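¿Me hace falta un boletín para vender mi novela?
Depende. Prumeck promete 2589 suscriptores a cualquiera que pague; los que compran libros son otra historia - y esa cifra no la enseña.

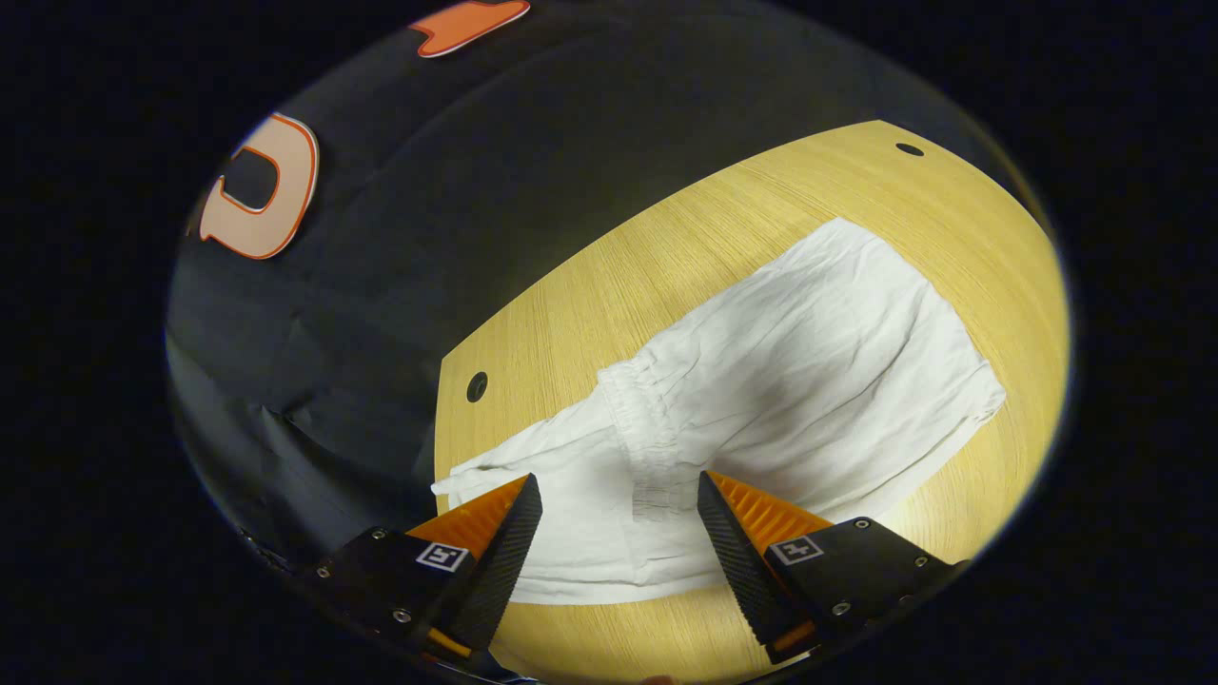 ¿Y los anuncios en redes?
Desconfíe del alcance. Un anuncio con 838 clics puede dejar 5 ventas. Tampoco crea que la foto lo arregla: una prenda blanca arrugada sobre una mesa de madera clara no vende un thriller, por mucha luz que tenga.

¿Sirve pagar reseñas?
No.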